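Chapter 6
Collecting Demonstrations

6.1 What counts as an example
6.2 Choosing the task set
6.3 The recording session
6.4 Labelling and rejection
6.5 Splitting the data
Exercises

In Chapter 5 the policy was treated as a function that takes an observation and returns an action, and the training set was assumed to exist. This chapter deals with how that set is made. The methods are mostly manual. They take up a large share of the time in any applied project, and faults introduced at this stage are seldom removed by later changes to the model.

6.1 What counts as an example

An example, or demonstration, is a recording of one attempt at one task, from a defined start state to a defined end state. It consists of a sequence of observations, the actions commanded at each step, and a label giving the task and the outcome. We shall call the whole record an episode. Where the same motion is carried out twice, two episodes are stored, even if the operator regards the second as a repeat of the first.

The observation usually has two parts. The first is the state of the arm: joint positions, gripper opening and, where fitted, force readings. The second is one or more camera streams. A fixed camera gives a stable view of the workspace but loses the object whenever the arm passes in front of it. A wrist camera moves with the gripper and keeps the fingers in view, at the cost of blur during fast motion and a background that changes continuously. Many laboratories record both and decide later which to use.

The running case for this chapter is the Stekano set, recorded on a bench with a pegboard wall behind it. The tasks are variations on hanging and removing rolls of tape. Tape rolls are cheap and hard to damage, and they come in a range of widths and diameters. They can also be grasped in more than one way: across the outside, from within the core, or with one finger inside the core and one outside. The last of these is the standard grasp in the Stekano protocol.

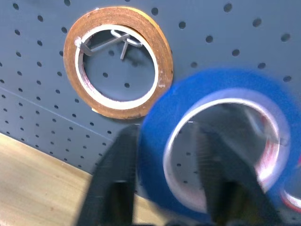
Figure 6.1 Wrist camera view from a tape-handling episode. The gripper holds a blue roll by its wall, one finger through the core; a copper-coloured roll hangs on a hook behind.

Two properties of Figure 6.1 recur throughout the chapter. The held roll and the fingers are blurred, while the roll on the wall is sharp. A learning system trained on such images has to obtain the pose of the held object from poor evidence and the surroundings from good evidence. The second property is that the held roll covers much of the board. Part of another roll, with a red-and-white rim, is visible at the right, but a single image of this kind is a weak basis for deciding what else hangs there. Section 6.3 returns to the use of short image histories for this purpose.

6.2 Choosing the task set

The first full version of the Stekano set contained 600 episodes over 24 start layouts. A layout fixes which rolls are present and which hooks they occupy. The operator was given the layout on a printed card and set the board by hand before each episode. This is slow, and there is a strong temptation to record many episodes from one layout before moving to the next. The practice should be avoided. Lighting, operator habit and small shifts in camera mounting all drift over a session, and if layouts are recorded in blocks the drift becomes tied to the layout.

The Pomov schedule, used in the second version, draws the layout at random before each episode, subject to the limit that no layout may appear more than 2 times in succession. Set-up time rises. The second version reached 700 episodes and is the one used in the exercises.

Before a schedule is drawn up, the following should be written down:

the start state, in terms that a second operator could reproduce
the end state, and the tolerance on it
the permitted grasps
the conditions under which an episode is stopped and marked as failed

Failed episodes are kept. Their treatment in training is a separate question, taken up in Section 6.4.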